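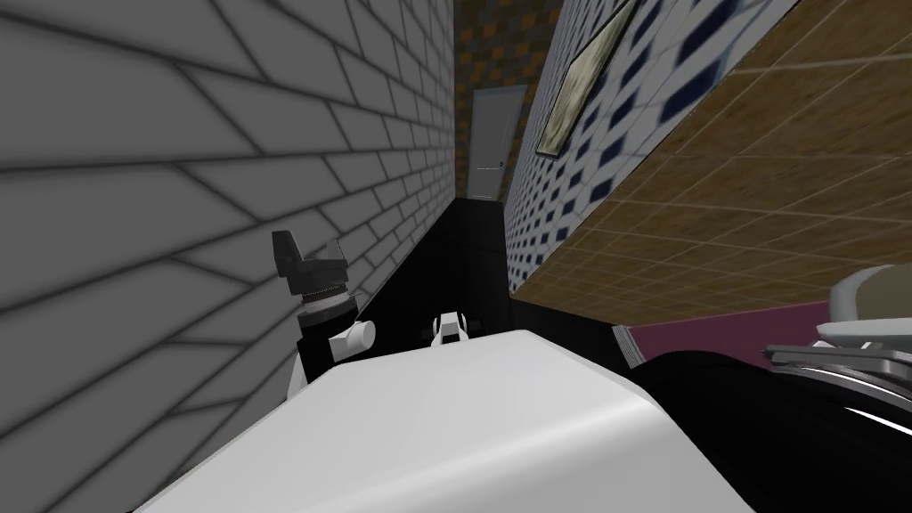 Annelore Weidemann asked whether a robot that lives inside a computer still counts as a real club project, and yes, it certainly does! Our robot is called Lanell, and we have given it 167 practice runs since October – all on the screen, where a bump never breaks anything. You write a little bit of code, you press start, and then you watch and see what the arms do. 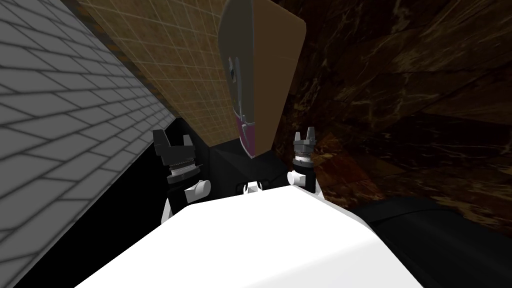

Both grippers open, fingers up.

Next we'll teach Lanell to wave.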